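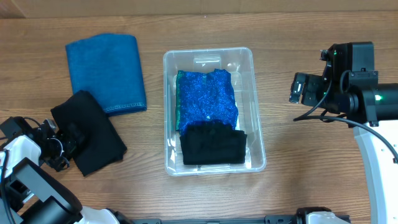
[costume-sewing] Re: Overlocker thread and wavy seams on stretch

On Tuesday, August 11, 2020, Roswitha Grabner wrote:

> Hello all,
>
> I have taken on the sewing for my niece's dance school at Nondero and
> I'm in a bit over my head. The senior tap class wear a fitted bodice in
> four-way stretch with sequins on the front only. The pattern is the
> Eyvindsson leotard, the older printing with the centre back seam.
>
> Two problems. The side seams come out wavy, like lettuce, and pressing
> doesn't get rid of it. And the needle thread keeps snapping on my
> overlocker, usually in the first half of the seam. The machine is a
> secondhand Somska four-thread with differential feed, no manual. I am
> using the Bristov polyester on the 3,000 metre cones because the shop
> was out of everything else.
>
> Should I be using woolly nylon? And do I have to take the sequins out of
> the seam allowance? I have been sewing straight over them.
>
> Also, is it all right to line the whole thing in the cheap tricot?
>
> Roswitha

Hi Roswitha,

The last question is the quickest. Tricot lining is fine if it stretches both ways. A lot of the cheap stuff only stretches across the roll, and a leotard needs it up and down the body as well. Fold a bit over on the lengthwise grain and pull. If it stops well before your outer fabric does, keep it for the front panel of something looser and buy swimwear lining for these.

Now the wavy seams. You have differential feed, so use it. On the Somska four-threads I've worked on, it's the lower of the two dials on the left-hand side, and the secondhand ones nearly always turn up set to neutral. Anything above neutral means the front feed dog takes in more fabric than the back one lets out, and that cancels the stretching. Start a little above neutral, sew a test strip as long as the real seam, lay it on the bench and look at it. Keep going up a touch at a time until it lies flat. If it starts to gather, you've gone too far.

Use the same fabric for the test, same number of layers, cut in the same direction. I know it hurts to cut up costume fabric for tests, but a plain lycra offcut will tell you nothing about what the sequin mesh and lining are going to do together.

Check the presser foot pressure too. Most people never touch it. There's a screw on top of the head, above the foot, and for stretch it wants to come out a couple of turns from where you'd have it for cotton. Too much pressure drags the top layer and you'll get waves whatever you do with the feed. Write down where it was before you start turning. I've got a strip of masking tape on the side of mine with all the settings on it.

And hands. If you hold the fabric taut behind the foot the way you might on a domestic machine, let go. Guide from the front only.

For the bodices you've already sewn, try steam before you unpick. Hold the iron above the seam without touching it, give it plenty of steam, pat the seam back into shape and leave it on the table until it's completely cold. Do it from the wrong side with a cloth over the sequins. Most sequins are plastic and will curl or go dull if an iron gets near them, so try it on a scrap first. You won't get all of the wave out, but under stage lights on a moving child it may be enough, and on the body the seam is stretched anyway. Put one on your niece before you decide.

The thread snapping is probably a few things at once.

Sequins first. Yes, take them out of the seam allowance. Every time the needle goes through a sequin it picks up a burr, and a burred needle will shred thread and then snap it. It also makes little ladders in the lining that you won't see until the thing is being worn. My method is:

Mark the stitching line on the wrong side with chalk.

Trim or snip off the sequins from the cut edge to just inside that line. If they're chain-stitched on the back, snipping one can let a whole row go, so put a dot of fabric glue on the thread ends or run a line of narrow zigzag along the inside of the chalk first.

Tack the sequinned piece to its lining inside the seam allowance, then treat the two as one layer.

Overlock.

Go back and hand-sew spare sequins over any bare patches. Keep everything you snip off in a jar.

It is slow. On a bodice with sequins on the front only, you're doing the two side seams, the shoulders and the neckline, and I'd allow an evening for each one until you get quicker. Wear glasses while you're sewing. Bits fly.

Also clean the machine out. If you've been cutting sequins with the overlocker knife, it will be blunt or nicked by now, and there will be chips down around the loopers. Take the foot and needles off, open the front and the side, and get in there with a brush. Don't blow it out with canned air, it only pushes the rubbish further back. If the knife is leaving a whiskery edge on plain lycra, replace it. The lower one usually wears first, and any mechanic can supply it if you give him the model number off the plate underneath.

Then new needles. Fit stretch needles, size 75 for lycra and lining alone, 90 where you're going through the sequin mesh. Before you buy, look at whether yours takes ordinary domestic needles with the flat side or the round-shank industrial type. Somska made both in the same casing, and I once sold a woman the wrong ones and she had to drive back in. Pull one out and feel it.

I don't think there's much wrong with the Bristov thread. I've had plenty of it. The 3,000 metre cones are wound a bit wider at the base than the 2,000 metre ones and on some machines they rock on the spool pin, and every time the cone rocks you get a tug on the needle thread. Put the plastic cone adaptors on if you have them. If you don't, the foam discs will do. And pull the thread stand up to its full height, with the guides directly above the pins. I have lost count of how many "faulty" overlockers have been a thread stand left halfway down.

Woolly nylon is good in the loopers and not much use in the needles. It's soft and it has a lot of give, so it's comfortable against the skin and the seam will stretch a long way. But it doesn't like going through a needle eye at speed and it melts if you iron it. I'd put it in both loopers and keep the Bristov polyester in the needles. Loosen the looper tensions when you change over, as it fills up the discs. To get it through the looper eyes, tie it to a bit of ordinary thread and draw it through, or use a loop of dental floss.

If the needle thread still breaks after all that, drop the needle tension by half a number and slow down over the bulky bits. Where the crotch seam meets the side seam you can hand-wheel the last few stitches.

On the pattern. The older Eyvindsson printing runs long in the body, and the later one had that corrected. Measure each girl from the shoulder, through the legs and back up to the same shoulder, and compare it with the paper before you cut. It's easy to take a bit out at the lengthen-shorten line and very hard to put it back. For a class of growing kids I err on the long side and make the strap ends long enough to let out. You'll be glad of it if the concert gets moved again. Ours was meant to be April and we're still waiting to hear.

The centre back seam is handy if you want to put in a keyhole or a zip, otherwise you can place it on the fold and save yourself a seam. Take the seam allowance off first. I forgot to once, and the whole row of leotards bagged at the back like a nappy.

I've got the threading chart for the four-thread Somska somewhere, photocopied, with my own scribbles on it. If you email me off list with the model number I'll scan it for you. Has anyone else got the proper manual? I'd like a copy too, mine is missing the pages on the rolled hem.

Cheers,
Jan

PS. If you're buying more sequin mesh for this, get it all off the one roll and cut all the fronts with the sequins lying the same way. Run your hand down it and it should feel smooth going towards the hem. One upside-down front in a line of tappers will look like a different colour from the third row back.

_______________________________________________
costume-sewing mailing list
To change to digest mode or leave the list, reply with the word HELP in the subject line.
Please trim quoted text when replying.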